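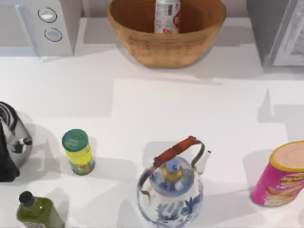
Liste: netzfunde
Betreff: Re: [netzfunde] Spiegelfoto aus der Umkleide – woher stammt es?

Hallo zusammen,

ich antworte gesammelt auf die Frage von gestern und zitiere die Mail noch einmal komplett, weil sie im Archiv ohne Zeilenumbrüche angekommen ist und bei einigen wohl gar nicht.

----- Ursprüngliche Nachricht -----

Hallo Liste,

seit ein paar Tagen bekomme ich von allen Seiten das Foto mit der Frau in der Umkleidekabine geschickt. Sie steht vor dem Spiegel und schaut nach unten aufs Telefon, ihr Spiegelbild schaut aber geradeaus. Darunter steht immer derselbe Satz: "Wer von den beiden hat zuerst weggesehen?" Auf Skimska hatte der Beitrag heute Morgen 1.168 Kommentare, die meisten davon Streit darüber, ob das Bild montiert ist.

Meine Fragen:
Kennt jemand den ersten Beitrag? Auf Tsegaye wird als Quelle nur "aus dem Netz" genannt.
Ist es eine Montage oder eine Panoramaaufnahme?
Stimmt es, dass die Kabine in einem Kaufhaus in Vetham ist? Das wird überall behauptet, einen Beleg habe ich nirgends gefunden.

Danke und Gruß

----- Ende der zitierten Nachricht -----

Zur ersten Frage. Die älteste Fassung, die ich finden konnte, steht in einem kleinen Forum für Second-Hand-Mode. Dort geht es um den Mantel, den die Frau trägt, und ob er an den Schultern zu weit ist. Der Beitrag hatte 26 Antworten, und in keiner davon wird das Spiegelbild erwähnt. Die Leute haben über Schulterpolster geschrieben und eine Schneiderei empfohlen. Erst als jemand das Foto mit dem bekannten Satz auf Skimska neu eingestellt hat, ging es los. Zwischen diesem Beitrag und der ersten Übernahme durch Tsegaye lagen fast 11 Stunden, danach stand es überall.
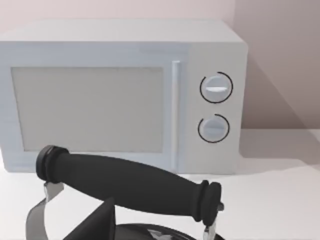
Der Satz unter dem Foto hat nach meiner Einschätzung den größten Anteil an der Verbreitung. Er behauptet nichts, was man widerlegen könnte, und gibt dem Leser trotzdem eine Aufgabe. Das funktioniert auch mit sehr viel langweiligeren Motiven. Man nehme eine schlichte weiße Mikrowelle mit senkrechtem Griff und hellgrauem Sichtfenster, durch das vom Innenraum nichts zu erkennen ist, und schreibe darunter: "Ich weiß, was drin ist. Wer noch?" Dann kommen die Antworten von allein. Bei der Umkleide kommt hinzu, dass tatsächlich etwas Merkwürdiges zu sehen ist, wenn man einmal darauf gestoßen wurde. Ohne den Satz bleibt es ein Foto von einem Mantel.

Zur zweiten Frage. Ich tippe auf Panorama, kann es aber nicht beweisen. Für die Aufnahmeart spricht, dass die Kante des Spiegelrahmens in der Forumsfassung einen kleinen Versatz hat, knapp über der Ablage. So etwas entsteht, wenn das Telefon beim Schwenken mehrere Streifen aneinandersetzt und die Person dazwischen den Kopf bewegt. In den späteren Fassungen ist der Versatz kaum noch zu finden, weil das Bild jedes Mal neu komprimiert und meistens auch beschnitten wurde. Wer nur die Fassung von Tsegaye kennt, kann dazu also wenig sagen. Eine Montage würde ich trotzdem nicht ausschließen. Die Forumsfassung enthält keine Aufnahmedaten mehr, und zwei Leute aus dem Forum, die ich angeschrieben habe, konnten sich nur noch an den Mantel erinnern.

Zur dritten Frage habe ich am meisten gelesen und am wenigsten herausbekommen. Vetham taucht zum ersten Mal in einem Kommentar auf, der den Ort mit dem Muster des Vorhangs begründet. Einen Vergleich hat niemand gezeigt. Später wurde aus der Vermutung eine Bildunterschrift. Inzwischen gibt es eine Gegenversion, die auf einer Lokalseite erschienen ist. Ich gebe den Anfang wieder, damit er im Archiv steht, falls die Seite verschwindet: 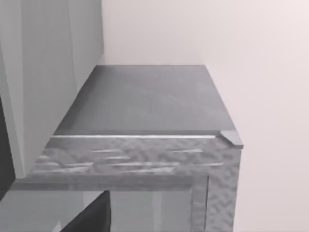
Nostotlow, 22.06.2024. Das derzeit viel geteilte Spiegelfoto ist nach Angaben einer Leserin bei uns im Ort entstanden, in einem Laden für gebrauchte Kleidung, der inzwischen geschlossen ist. Die Leserin hat den Vorhang der Kabine wiedererkannt. Eine Bestätigung der früheren Betreiber steht noch aus.

Mehr als diese drei Aussagen enthält der Artikel nicht, der Rest sind eingebettete Kommentare von Skimska. Ein Laden für gebrauchte Kleidung würde immerhin zum Forum passen. Der Vorhang ist aber wieder das einzige Argument, und es ist derselbe Vorhang, mit dem auch Vetham begründet wird. Gestreifte Kabinenvorhänge gibt es vermutlich in jeder zweiten Stadt. Ich würde im Eintrag beide Orte nennen und beide als unbelegt kennzeichnen.

Eine Anmerkung noch zu den Zahlen. Die Kommentarzahl aus der zitierten Mail würde ich nicht übernehmen. Skimska zählt gelöschte Kommentare weiter mit, und unter dem Beitrag wurde viel gelöscht.

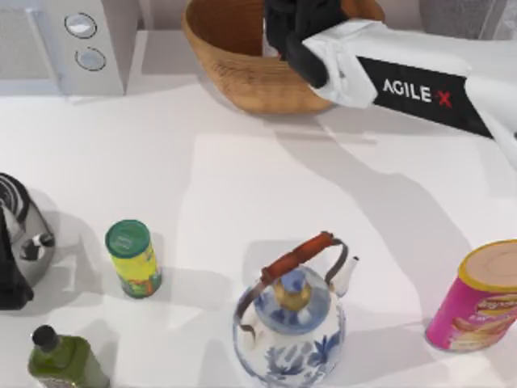
Eintrag im Verzeichnis

Ich lege den Eintrag unter "Spiegelungen" an und verweise von "Panoramafehler" dorthin. Als Titel nehme ich "Umkleidenfoto", der Satz kommt in die erste Zeile. Die Forumsfassung lade ich nicht hoch, solange die Frau auf dem Bild nicht gefragt werden konnte. Der Link auf den Faden genügt.

Wer eine Fassung hat, die älter ist als die aus dem Forum, schickt sie bitte unverändert als Anhang und nicht als Bildschirmfoto. Übersetzungen des Satzes nehme ich auch gern, bisher habe ich nur die deutsche und die englische.

Viele Grüße
Verzeichnispflege netzfunde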